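### 4. Before you hand a chore to the machine

Welcome back, and well done on getting through calibration — it's the dullest part. Khadija Zerouali, who wrote the first Tondholm guide, always put the chores after it, and we've kept her order.

Please don't expect a finished housekeeper. Tondholm can move a folded towel from one shelf to another quite nicely, but hanging up a blouse is still hard for it, and a person does that far better.

1. Choose one chore and stick with it for the whole session.
2. Walk through it slowly with the hand-held gripper, keeping the marker on top uncovered.
3. Repeat until you have 100 clean runs, then take a proper break.
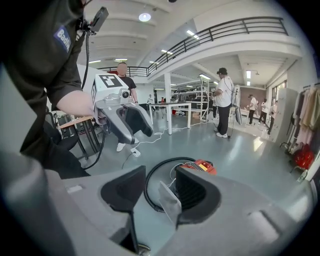
*Figure 4. Hand-held grippers in the hall, with the clothing rack at right.*

4. Save your runs under the name of the chore, and start the practice program.

**Note:** Garments on hangers need more patience than anything else in this guide. We stopped at 146 runs on our own rack and the sleeves still caught, so do begin with towels.

**Caution:** Keep cables clear of your feet, and stay out of the arm's reach while practice is running.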